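Sunday, June 15, 2025

Steltlow and back

I drove to Steltlow and back this week to pick up the dining chairs I bought in March. It's 430 miles round trip and I did it in one day. I don't recommend that, but the seller was moving out and I had already put her off twice.

I left at 5 with a thermos, two sandwiches and a bag of pretzels. The first hour is all towns and traffic lights. After Sumard it gets quiet and you can set the cruise control and leave it alone. I filled up in Sumard anyway, because the next station I trust is the one at the Zukico turnoff and I didn't want to be thinking about it.

The chairs were fine. One has a wobbly back leg that she had told me about, and the seats need new fabric. She wanted $200 for the set and I paid it. We got them into the back of the wagon with the seats folded down and an old comforter between the legs. It took three tries to get the hatch to close.

Mereana Treloar had asked me to look in at Ertürk, the bakery on the main street, and bring her home some of the sesame rings. They were nearly sold out when I got there. I bought 22, which was everything left on the tray, and the woman at the counter gave me a second bag for the overflow. I ate two before I was out of town.

The road home is the part people complain about. It's flat and there isn't much to look at. I like it. The grass along the sides has gone the color of straw already, and it's only the middle of June. I had the radio until it faded out and then I just drove.

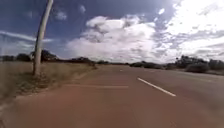 Dry grass on the left, bushes on the right, and a leaning pole.

I stopped once more at Zukico for coffee and to check on the chairs. The comforter had slipped but nothing was scratched. Home by 7:30. I carried the chairs in the next morning and put the wobbly one in the garage with the wood glue. Fabric is next. I'm thinking dark green, but I want to see it in the store first.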